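# How Do You Shop for a Robot?

If you want a bike, you save up, go to a store, and ride home. Buying robots for a workshop takes a lot longer. People have to plan what the robots will do, what else they will need, and how much all of it will cost. This page follows one plan from start to finish.

## Start with the job

Utum is a small company that sorts little electronic parts. The people there did not begin by asking, "Which robot is the coolest?" They began with a question about work: "What needs to be moved, and where does it need to go?"

They wrote the job down like this:

1. Take a part out of a bin.
2. Put it on a moving belt.
3. Take it off the belt at the other end.
4. Put it in another bin.

One arm cannot easily reach both ends of a long belt. So the plan called for 2 arms, one for each end.

## Pick the right hand

A robot arm does not always come with a hand. Often you buy the hand separately. It is called a **gripper**, and there are many kinds. Some use suction, like a straw stuck to your cheek. Some have fingers.

Small, hard parts can be pinched, so Utum chose grippers with two fingers. The fingers have joints, a little like yours, so they can open and close.

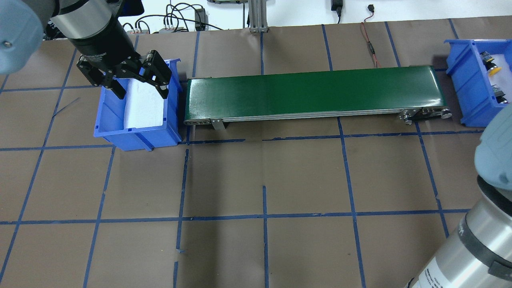 *A two-finger gripper over a lined blue bin, next to the green conveyor belt.*

## Don't forget the small stuff

A **budget** is a plan for spending money. When people make a budget for robots, they remember the arms. It is easy to leave out everything else.

Here is the rest of Utum's shopping list:

- a conveyor belt (that's the moving belt)
- plastic bins
- soft white liners for the bins
- brown paper to cover the table
- blue tape to mark the table into boxes
- cables and power adapters
- metal plates to hold the arms in place

The bins, liners, paper, and tape came to 7 lines on the order form, because some things were ordered in more than one size. The belt was the biggest item after the arms and grippers. With its stand and spare parts, it cost $3,056.

Tape and paper cost very little, but they are useful. The lines help people put a bin back in the same spot after they move it. A robot that has been taught to reach for one spot may miss if the bin has been bumped.

## Compare before you buy

Utum asked two sellers, Ivetti and Katayama, for a **quote**. A quote is a letter that says what a seller will charge. The lowest price is one thing to look at. Buyers also ask:

- How heavy a thing can the arm lift?
- How far can it reach?
- How long will delivery take?
- Who fixes it if it breaks?
- Will the gripper fit the arm?

Utum ordered from Ivetti in March. Katayama's price was lower, but its delivery would have taken 7 weeks longer.

## Plan the space

Before anything arrives, somebody has to measure. The arms need a strong base. The belt has to fit between the bins, and each arm has to reach its own end without hitting the other one. At Utum's workshop in Dorton, people laid out the table with tape and tried the bins in different places first.

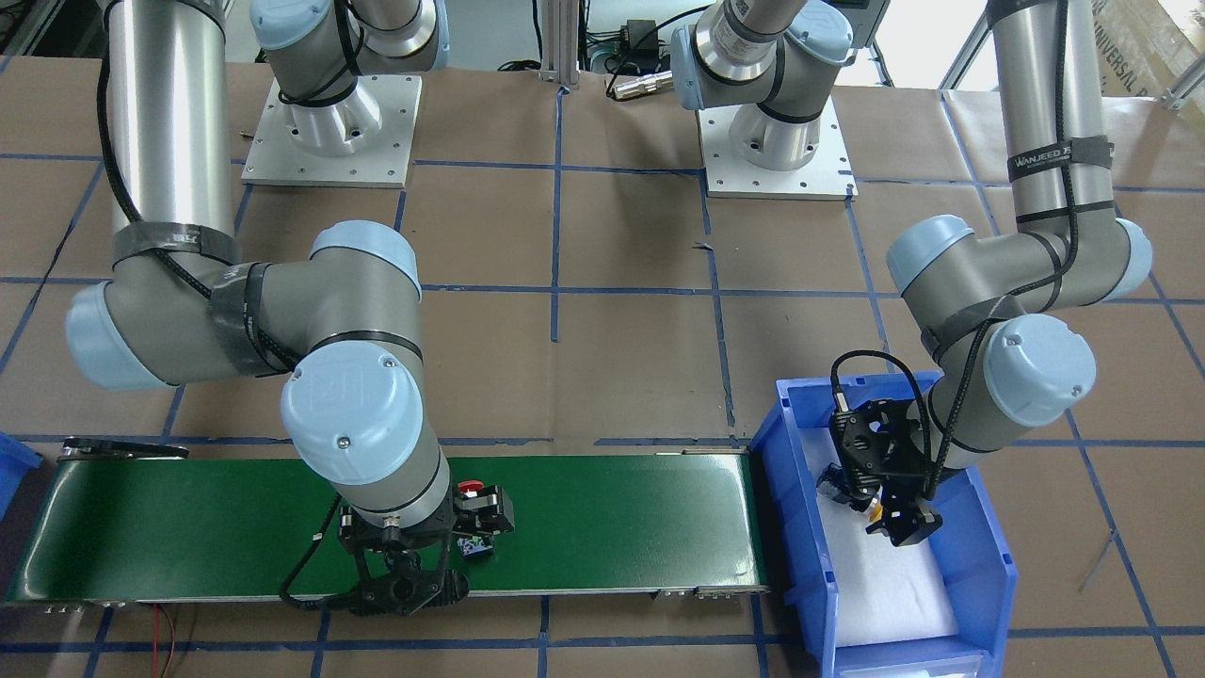 ## Try it yourself

Choose a job at home, such as putting crayons back in their box. Then plan a robot for it on paper.

1. Write down each step of the job.
2. Draw the hand your robot needs. Would fingers work, or suction?
3. List everything else you would have to buy.
4. Measure the table and draw where each thing goes.
5. Give yourself a budget and decide what you could leave out.

## Words to know

**Budget:** a plan for spending money

**Conveyor belt:** a moving belt that carries things from one place to another

**Gripper:** the part of a robot that holds things

**Quote:** a letter or message that tells you what something will cost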